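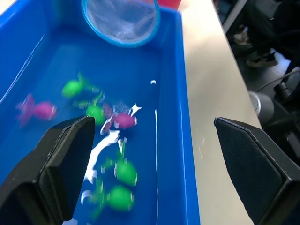 Birgit Hagedorn reckons the common goldfish is the toughest pet in Australia, and I'm half inclined to agree with her (mine have lived through three house moves!).

Goldfish

The goldfish is a freshwater member of the carp family, bred in China for well over a thousand years. I grew up calling any plain orange one a comet, which my neighbours still tease me for.
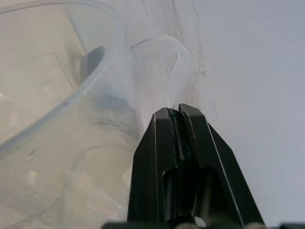 Colour and lifespan

Young fish start out a dull bronze and colour up later – mine took until March. A well-kept one can pass 20, so think hard before you bring one home, mate.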